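3 September 2004

Quick one, dinner is in the oven and I have maybe 20 minutes.

So I finally gave in and got a holder for the phone. Suction cup kind, black, short little stem, a clamp that grabs the side. I've been leaning the phone on the sugar jar for months and it slides down every single time, usually in the middle of a call with Maysoun. She has seen a lot of my ceiling.

Imke said get the one with the long bendy neck. Tried hers. Wobbles like crazy, you tap the screen and the whole thing nods at you. Short stem is better if you ask me – less to wobble. But you do have to look down at it, so if your neck is bad maybe listen to Imke and not me.

Things I didn't know to check before buying: where the clamp lands. My case has the buttons along one side and the first holder I tried sat right on the volume. Every time I let go, louder. Took it back. The lady at the counter was nice about it, no reciept or anything.

Also the floor. I do my stretches down there (Hamisi has me on a 6 week thing for my back, don't ask) and I want the phone low, where I can see it lying on my side. A tilt is fine. I'm tilted too.

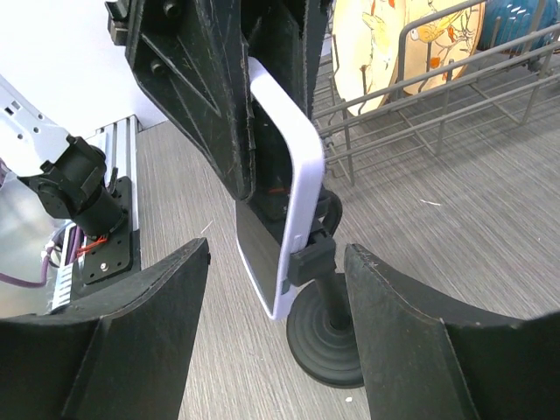
## Does it stick though

Depends what you put it on. Glass, yes. The kitchen tiles, yes, if you stay off the grout lines. Our wood table, no, the grain is too rough and it lets go after a bit. I wiped the cup with a damp cloth and pressed hard in the middle and that helped some.

On the floor I don't bother with the suction half the time. The base is wide enough to just sit there as long as you don't kick it. I have kicked it 3 times.

Cable is the other thing. Leave slack. If it's pulled tight it tugs the phone around and then you're fixing the angle agian. I let mine loop behind and forget about it.

Shabani wants one for his desk now so I may go back in October, when they usually mark stuff down. If anybody knows one that holds on wood – tell me. OK oven is beeping.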